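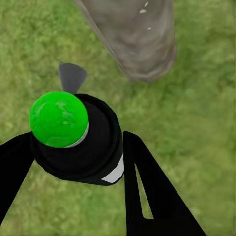 Why does the butter tart sundae drop out of the cart at checkout?
The Momcombe store's menu file still shows the sundae as a test item, and the checkout screen won't sell test items even when the front menu lists them.

Ticket: Sundae vanishes from cart, Momcombe store only
Opened: 2020-09-13
Product: Tesov ordering app, Boler Ice Cream account
Status: Open, watching

Reported by the Boler office
Customers at Momcombe add the butter tart sundae, see it in the cart with the right price, and lose it when they tap Pay. No error. The rest of the order goes through, so people turn up at the window expecting a sundae and get a receipt for a coffee. Other stores are fine, or say they are. This item started as a joke post and people are already half convinced it isn't real, so the timing is poor.

First notes
I had my doubts that it was only one store. Placed a test order against Momcombe and it dropped the sundae. Placed the same order against two other Boler stores and both kept it. Fair enough, one store.

Boler's first theory was that the launch stock had run out. The launch was capped at 4000 sundaes across the chain. I don't buy it. A sold-out item goes grey on the menu with a note under it, and this one is in full colour with the Add button working.

Second theory, from the menu supplier, Daza, was old phones. The failed orders came from every kind of phone we support, and from the website too. I'd like to see some evidence before I hear that one again.

Tried so far
Cleared the store cache. No change.
Removed the sundae and added it back from the Boler dashboard. It showed up right away and still dropped at Pay.
Turned off the maple whip topping, in case the add-on was the culprit. No change, topping turned back on.
Pulled the failed orders. There are 19, all with the sundae in the cart and all missing it on the receipt.
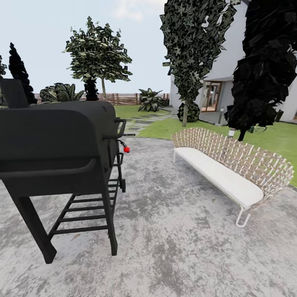 Momcombe wrote back to say the till has been selling sundaes all day without a hiccup and could we please stop asking them to restart it. They also want to know who is paying for the ones they've been handing out free at the window.

Noted, and no more restarts. The free sundaes are a matter for the Boler office. If the till sells it and the app won't, the two are reading different things, and that points at the menu file.

Menu file
Asked Daza for the raw file, and was told it was identical to the other stores. It isn't. The sundae appears twice for Momcombe, once as a live item and once as a test item left from the tasting week, both under the same item code. The menu reads the first entry. Checkout reads the last one, finds the test flag and quietly bins the sundae.

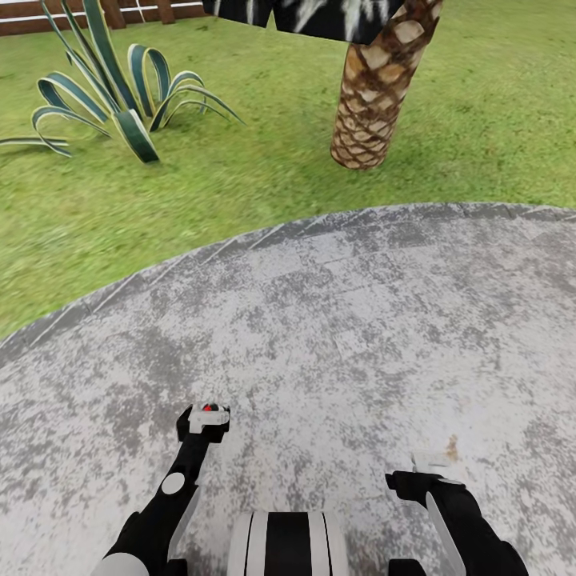

Daza has now agreed to delete the test entry, and says the fix reaches the app within 60 minutes of the file being saved. I've been given that promise before on the soup menu and it took until the next morning, so I'm not telling Boler it's fixed on the strength of it.

Workaround sent to Boler in the meantime: hide the sundae in the app for Momcombe and put a line on the store page saying it's available at the window. They weren't thrilled. They did it.

Retest
New file picked up. Unhid the sundae and placed nine test orders, some with the topping and some without. All kept the sundae through to the receipt. Tried the website as well, same result.

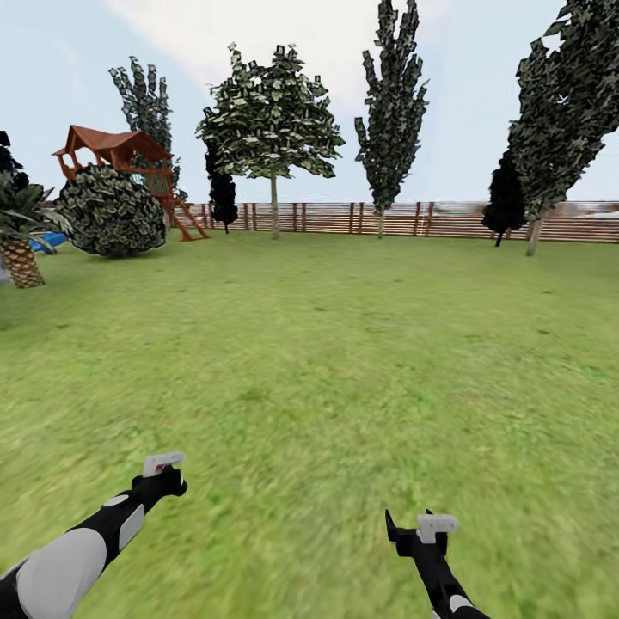 That still leaves checkout dropping a paid item without a word to the customer, and I'm not willing to call that a menu file problem. Logged it with our own developers as a separate fault. The request is a plain message on screen when anything is removed from the cart, and a warning on the dashboard when one item code is used twice.

Boler has asked for this ticket to be closed. I'd sooner leave it open through a busy lunch at Momcombe, with real orders. Daza is to confirm in writing that no other test items from tasting week are sitting in the September files. Nothing received yet.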